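About Hesta Household School

Hesta Household School teaches the everyday work of keeping a home: folding, bed making, laundry, mending and the storage of clothing and linens. The school was founded by Garnet Tremblay, who continues to serve as director, and occupies two floors of the former Bélanger dry goods store on Dretberg Street.

Our students come to us at many stages of life. Some are moving into a first apartment, some are preparing for work in hotels or residential care, and others wish to put an overfull closet in order. Classes are limited to 10 students. The full course consists of 17 lessons, and five shorter workshops may be taken separately.

Instruction is given with ordinary clothing and ordinary beds. Students work with the garments people own and wear, including those that do not fold easily – puffer jackets, fitted sheets, heavy quilts and lined curtains. Each lesson begins with an item in the state in which it is usually found at home.

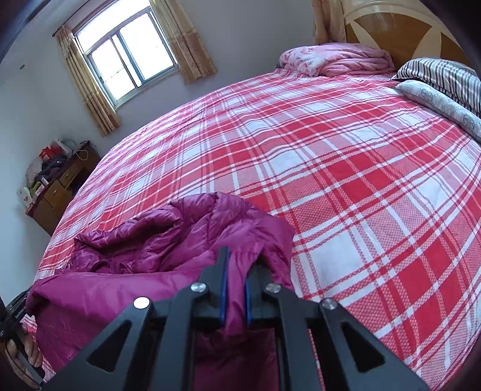 A quilted puffer jacket on a plaid-covered bed, with a folded floral quilt and pillows at the headboard.

The unit on outerwear is taught by Ghislain MacLeod, head of instruction. It covers closing zippers and snaps, smoothing the sleeves, pressing air from the filling and choosing between a hanger, a shelf and a storage bag. Down garments are given a lesson of their own, as they should not remain compressed from one winter to the next.

The bedroom unit follows. Students learn to strip and make a bed, to fold quilts for the foot or the head of the mattress, and to store spare pillowcases with the sheets they match.

The school also maintains the Stisberg Collection, a lending library of 484 books and pamphlets on household practice. It is open to current and former students on Saturday mornings.

Enrollment for the fall course opens in May. Applications are accepted at the front office or by mail, and prospective students may attend one lesson as guests before registering. Class materials are included in tuition.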